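Notebook, July, bench 2

Framing trial for the Windard book plates, continued. Anqi Dong had left the three loose plates under weights overnight and they were flat enough to mount when I got in. The Pelton mountboard arrived with one bruised corner; I trimmed that edge off and kept the offcut for hinge tests.

Hinges are Lü tissue with wheat starch paste, two per plate along the top edge only. First batch of paste was too thin and the tissue cockled at the fold. Second batch sieved twice and left to stand 40 minutes. Better tack, no strike-through on the offcut. Pasted hinges went under blotter and glass for 24 minutes before I lifted anything.

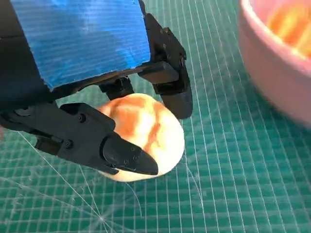
Window mounts next. The Delov cutter is still overrunning at the corners, worse on the left-hand stroke. New blade made no difference, so the stop is suspect. I reset it by 3 mm and cut a test window from scrap: overrun gone on two corners, slight hook on the other two. All the trimming was done on a green self-healing mat, and I would keep it that way for straight cuts, but for bevels a strip of waste board underneath gives a cleaner face. The blade drags a little where it meets the mat directly.

Border widths: equal top and sides looked top-heavy with the plate in place, so the bottom border is now deeper. Anqi prefers the off-white board for the hallway and the grey for the landing. I have cut the first in off-white and left the others until she has seen it up against the wallpaper.

Still to do:
Check hinge on plate one after a full day upright.
Square up the Delov stop properly – the present setting is a bodge.
Order more blotter.
Spacers for the deep frame. The glazing must not touch the printed surface, and the rebate is shallower than the drawing says.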